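Plurnia bag station, notebook — July, 4:40 pm

Good afternoon at the station! 22 new episodes of the bag task since lunch, and I kept all but 4. That puts the set at 2,851, and I'd love to see it past three thousand before we freeze the split for Tokarz.

Task text for this block is "pick up the blue bag and put it in the bin." Left arm does the pick, right arm helps spread the film when it balls up. Thin plastic is so much fun as a subject — it never lands the same way twice, so we get variety for free between resets. Drop it from a foot up, let it settle, go.

Distractors stay put for the whole block: the bag of pink stuff, the mug, the plate. Next block I want to swap mug and plate and see if the policy cares. My bet is the full bag matters more. Two bags in view, one the target, and the last Grorkell checkpoint kept drifting toward the wrong one.

The 4 tossed episodes: two where I let go of the leader arm too early, one with a dropped wrist stream, one where I forgot to write the task label. All mine, easy to fix.

Checked wrist views against the overhead before uploading. Timestamps line up nicely now, and the yellow ring against the teal reads really clearly up close, even with the fingers right on it. I think the wrist stream is going to carry the last part of the place.

To do: wipe down the rail, re-zero the right wrist, ask Beststead about more cable clips, rename the folder (still says block 21, should be 22).
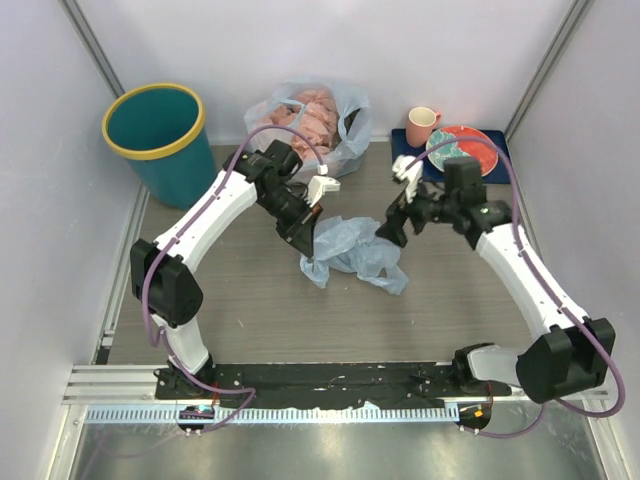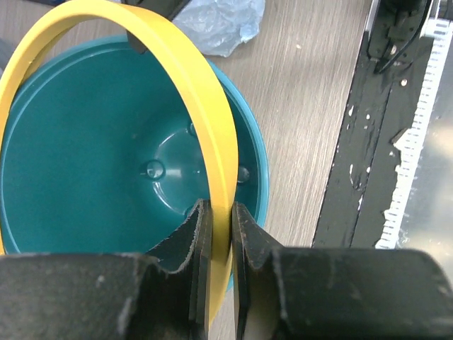
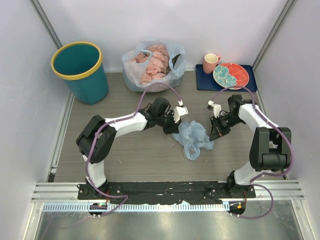
Bag task, light blue bag out on the table. First and third are the fixed view, second is from the wrist.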